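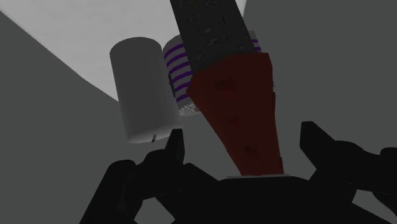
Glaze tests, January, 3.30 pm

Opened the kiln at last and the ash glazes are gorgeous! Test 45 (the Orkier clay with applewood ash, washed twice) came out a soft celadon with little rivers running down to the foot. I'd half written that batch off after the slurry went lumpy, so I'm thrilled.

Test 46 is duller, a bit like weak tea, but it breaks beautifully over the ridges. Worth another go with a thicker coat.

Quentin Gautier dropped in with a bag of vine ash from the Lefèvre place – 3 kg, sieved already, bless him. He reckons it'll run more than the apple. I'm going to try it on the Gindura stoneware first and put a biscuit tile under every piece, as the shelf has suffered enough.

Weights for the next mix: 123 g ash, same of feldspar, clay to follow once I've found the scoop.

Dipping: count of three, straight out, no shaking. The drips on 45 come from a slow lift and I want them again!

To do: scrape shelf, wash more apple ash (gloves), label the vine ash bucket, ask Quentin which vines.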